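Home News What's On Take Part Archive Contact

Call for performers and stage crew: "The Lodger at Number 70"
3 Sep 2023 — by Purificación Toledo
Share 52 Comments 7

The Atska Players are looking for five actors and three backstage people for our winter production, a new two-act play by Omolara Bashir. The play follows a retired radio actress who lets her spare room to a young sound engineer, and who slowly begins to perform for him the old serials which the station did not keep. It is a quiet piece with a lot of talking, some singing, and one rather long argument about soup.

We are an amateur company and the parts are not paid. Travel costs inside the town are given back to you at the end of each month, if you keep your tickets.

The parts are these. Vera, the actress, playing age 65 to 80, must be comfortable with long speeches. Daniel, the lodger, playing age 20 to 30. Vera's sister Connie, playing age from 60, who sings two songs without accompaniment. Mr Lisle, from the radio station, any age. The Announcer, any gender, is heard for most of the play and seen only in the last ten minutes. Accents of all kinds are welcome, and I say this as a director who has one herself.

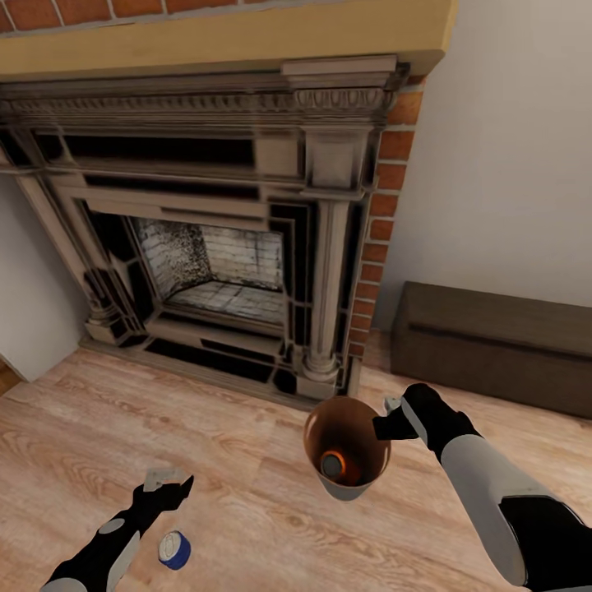
Rehearsals take place at the Stakura Theatre, in the upper studio, two evenings each week from the end of September. In the last week before opening we will need everybody every evening. There is a lift to the studio, but it is small, so please write to us before if you use a larger wheelchair and we will work downstairs instead. The main house has 100 seats and no microphones are used, so we will ask you to read something at full voice.

For the audition please prepare a speech of two minutes from any play, and be ready to read a scene with Cheng-en Yeh, our assistant director. You do not need to know your speech by heart. If you wish to be considered for Connie, bring also one verse of a song — it can be in any language.

Backstage we need a deputy stage manager, a person for sound, and a person for costumes. The sound job is bigger than usual: there are many cues in the second act, and some of them must come exactly on a word. Hauwa Ogunleye will teach the desk to somebody patient who has not done it before. The costume budget is £700.

To apply, send a few lines about yourself to Mortimer Holloway at the Stakura box office, or leave a letter for him there. Please say which part or job interests you, and which evenings you cannot come. Applications close on 22 September. We answer every person who writes, normally inside one week.

Previous: Youth group returns Next: Box office hours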